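Loosen your grip (a summer of badminton in the back garden)

September 2020
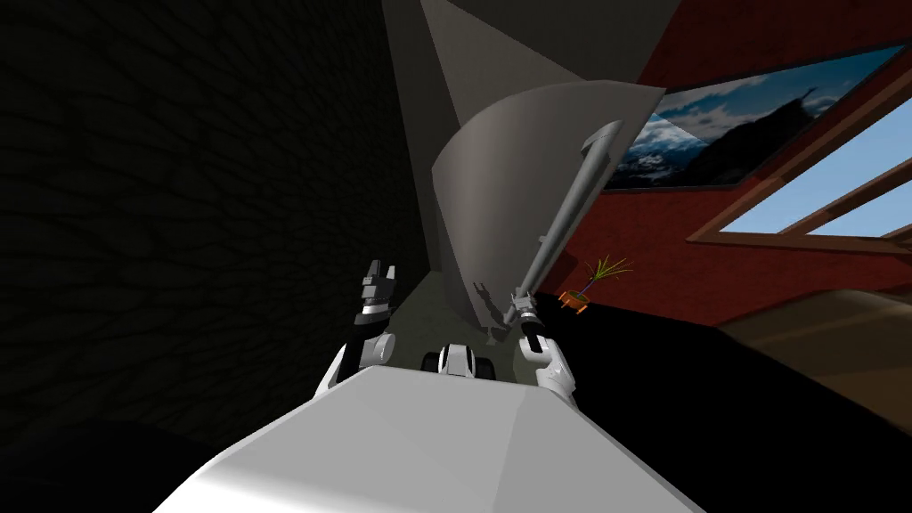 Handle in one hand, nothing in the other.

I was meant to write about the tomatoes this month, but the tomatoes have been a bit dull and the badminton has been WONDERFUL, so badminton it is.

Some of you will remember that I bought a net in May. The sports hall in Kovovness was locked, I was climbing the walls, and the online shop (Trandeck, very quick, terrible packaging) still had nets when everybody else had sold out. I put it up between the shed and the washing line post, found two old rackets in the loft and thought we'd have a few daft evenings with it before it went the way of the croquet set. Well! We have been out there nearly every dry evening since, and I've become one of those people who swishes an umbrella about at the bus stop.

The great change came when Sơn Chu from two doors down leaned over the fence and asked if I'd like a hand. Sơn played for his college years ago and still has the most beautiful, lazy-looking swing. He watched me hit four or five shots, winced at every one, and told me I was holding the racket like a frying pan.

I was, too. I had the flat of it facing forward and my fist clamped round the handle so tightly that my forearm ached by the time we went in. He had me turn the racket on its edge and take hold of it as though I were shaking hands with it, with the thumb and first finger making a V along the top. Then he told me to let go a bit. Then a bit more. I was sure I'd throw it into the hedge (I have done that, but only the once, and the hedge was due a trim anyway).

What you do is keep your fingers soft until the very last moment, and squeeze just as you meet the shuttle. All the snap comes from that little squeeze! I'd been heaving away with my whole shoulder for weeks and getting less out of it than Sơn gets from two fingers. The first time I got it right the thing made a proper crack off the strings and sailed over the shed, and I ran round the lawn with my arms up.

Backhand is another matter. You shift the thumb so it lies flat against the wide side of the handle and push with it, and my thumb seems to forget all about this whenever a shuttle comes at me in a hurry. I practise the change while the kettle boils. Forehand, backhand, forehand, backhand, tea.

The other joy has been finding out about the kit, because I do love a bit of kit. A proper feather shuttle has 16 feathers in it, all from the same side of the bird so that it spins the right way. Isn't that lovely? They last no time at all in a garden, mind you. We use the nylon ones for everyday, and the feathers come out when it's dead calm and we're feeling grand. I also had my old racket restrung, at Mandagi, the little repair place behind the station, and was asked what tension I wanted. I said 26 pounds because I'd read it somewhere. Far too tight for me! It's like hitting with a tea tray. Next time I shall ask for something kinder.

Our best rally so far stands at 185, and I must admit it was the gentlest badminton ever played, just pat, pat, pat in the last of the light with the midges coming out. Somewhere past a hundred we both stopped talking. I could hear next door's radio and my own breathing and the shuttle, and I was so happy. Then a moth flew in my face.

If you fancy a go yourself, get a light racket, put a fresh wrap of grip tape on it (the old one will be slimy, trust me) and play with someone who doesn't mind picking things out of the gutter. Wait for a still evening. Take your watch off. And if your arm hurts, you're squeezing too hard, so shake it out and start again with floppy fingers.

The evenings are drawing in now and I'm eyeing up garden lights, which my other half says is going too far. Sơn is on my side. He's promised to teach me a proper low serve before the clocks change, and I've promised him all the green tomatoes he can carry.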